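Fitted sheet

A fitted sheet is a bed sheet with shaped corners and an elastic hem, made to cover a mattress and stay in place under it. It is also called a bottom sheet. The sheet that goes over it, between the sleeper and the blanket, is the flat sheet or top sheet.

Construction

Most fitted sheets are cut from a single rectangle of cloth. A square is removed at each corner and the raw edges are sewn together to form a pocket. Elastic is then stitched into the hem, either at the corners only or all the way around. Sheets with elastic on all sides cost more to make but shift less on thick mattresses.

Common fabrics are cotton percale, cotton sateen, jersey, flannel and blends of cotton and polyester. Jersey is knitted and stretches, so one size may fit several mattresses.

Pocket depth

The depth of the corner pocket has to match the height of the mattress. A pocket 37 cm deep will take most pillow-top mattresses. If the pocket is too shallow, the corners pull loose during the night.

Care

Elastic wears out faster when dried on high heat. Small items often get caught in the corners in the dryer, and many laundry guides suggest closing duvet covers and washing sheets separately from towels.

See also

Bed skirt
Duvet cover
Mattress protector
Thread count

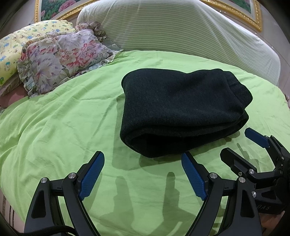

This page was last edited on February 23, 2022, at 17:07.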